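3.2 Equipment budget and replacement planning

The cost model in Section 3.1 treats the workcell as a single purchase. For planning purposes this is too coarse, as the parts of the cell wear out and are reordered on different schedules. We therefore split the budget into three lines: arms and mounts, end effectors, and consumables. Arms are written off over the full life of the project. End effectors are treated as replaceable items with a fixed reserve. Consumables, which include pens, paper cups and finger pads, are charged to the month in which they are used.

The reference task for all three lines is pen handling with two arms at a shared table. It was chosen for its low material cost and for the load it places on the grippers, which must close on a narrow shaft and hold it clear of the table.
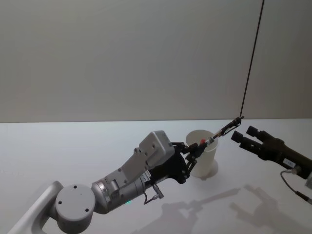

Quotes were requested from two suppliers, Gralent and Vodura. The Gralent quote listed the gripper at $1,490 per unit with pads included. Vodura quoted the gripper and pads separately, with a discount on pads in lots of 100. Lead time was nine weeks in both cases, and neither supplier would hold stock against a later order. Under these terms a lab that orders a spare only after a failure loses most of a quarter. We budgeted one spare gripper per arm at the time of the first purchase and charged both spares to the end effector line.

Pad wear sets the reorder point. At the Latthorpe site, pads were inspected every 1,000 grasps and replaced when the gripping surface no longer held a pen at the standard closing force. The inspection interval was kept the same for all task variants, including those in which the pen is picked up from the tabletop (Figure 4). Picks from the table were entered separately in the usage log so that pad cost could be assigned by task.
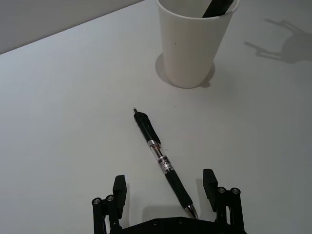
Figure 4. Gripper open on either side of a ballpoint pen lying on the tabletop, with a paper cup behind.

The Tehrani planning sheet, used here with small changes, computes the reserve from unit price, lead time and expected grasps per month. Its main weakness is that it assumes a constant rate of use. Our use was uneven, with a peak in July, and the sheet understated pad demand for that month. We corrected for this by sizing the pad reserve to the busiest month on record and leaving the gripper reserve unchanged. Freight and import charges were entered as separate items and are excluded from the per-task costs reported in Section 4.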